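3.2 Equipment and budget

We planned the purchase around one limit: the collection hardware had to fit inside the small-equipment line of the Druven project, with no separate request for capital funds. A fixed arm with a teleoperation station did not fit that line. Hand-held grippers did, and they could be used in ordinary office rooms without floor mounting or a safety enclosure.

The cost of one hand-held unit, including its camera, printed marker cube and cable, came to $1,272. We ordered 10 units from Kaltside. Eight were assigned to operators and 2 were held back as spares. Finger pads were budgeted as a consumable, apart from the units themselves, and we bought 100 of them in the first order to get the lower unit price.

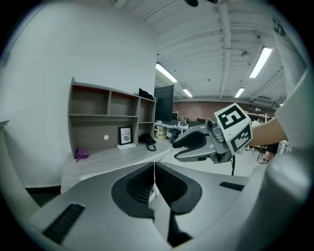

Figure 4. Hand-held grippers at the Mornberg site. The unit on the right carries a cube with printed fiducial markers and a small camera module.

Furniture and props were left out of the equipment budget. Desks, shelving and small household objects were already on site, and the tasks were written to suit them. This kept the first-year cost down but tied the task list to one building. Groups that plan to collect at several sites should price a basic set of furniture for each - we did not, and the move to a second room in September had to be paid from the travel line.

Two items were underestimated. The first was storage, where the original quote covered raw video but no backup copy. The second was operator time for calibration, which we had entered as a one-time cost and now treat as a weekly one. Both are corrected in the Vasilakis planning sheet, which lists purchase price, expected service life and replacement parts on separate rows. The figures in this section use the corrected sheet, dated 29th January.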